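Memstead Supper Club, Planning Meeting
Saturday, May 9, 2020

Present: Hjalti Bergmann (chair), Ketill Ásgeirsdóttir, Skarphéðinn Ketilsson, Khrystyna-Mariia Ivanyshyn (minutes)
Sent regrets: Ketill Ketilsson

1. Last meeting
Minutes approved with one fix: the tablecloth order was 24, not 26.

2. Table settings for the November harvest supper
The biggest item of the day, and a really fun one! Hjalti brought up the colors again and this time everybody got excited. The lavender plate goes in the middle of each place, with the teal mug up and to the left, and we keep the table itself white and bare so the colors can sing. Ketill Á. loves the little striped pumpkins in cream and orange, one on either side of the plate. They are toys, so they can go back in the box and come out again next year (hooray for no more mushy gourds in the hall closet).
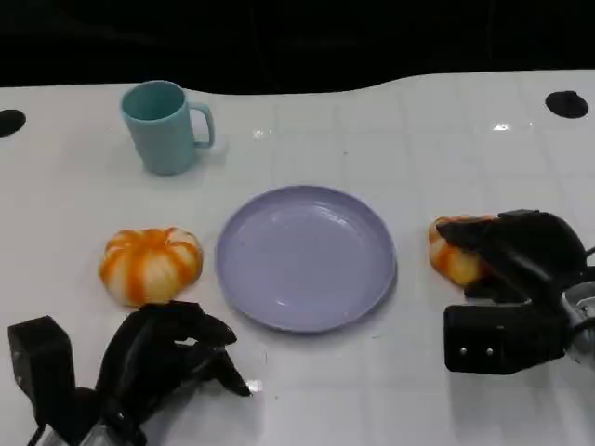 Skarphéðinn said he was all for the pumpkins but wondered where the bread would go once people sat down, and whether soup bowls would fit on those plates at all. Ketill Á. thought bread could be passed in baskets. Agreed to try a full place setting with a bowl and silverware before the next meeting.

Decided: lavender and teal it is. Two pumpkins per place, except at the kids' table, where they get to pick their own.

3. Seating
The hall at Wikine holds 100, and we would love to fill it. Long tables again. Khrystyna-Mariia will draw up a floor plan with a wider aisle by the kitchen door, a big improvement on last time.

4. Menu
Squash soup, rye bread, apple cake. Great enthusiasm for the apple cake. Skarphéðinn will ask Ketill K. if his oven is free the day before.

5. Other business
Storage boxes need labels. Hjalti has a marker and will start with the mugs.

Next meeting at Skedard, 2 p.m. Bring soup bowls.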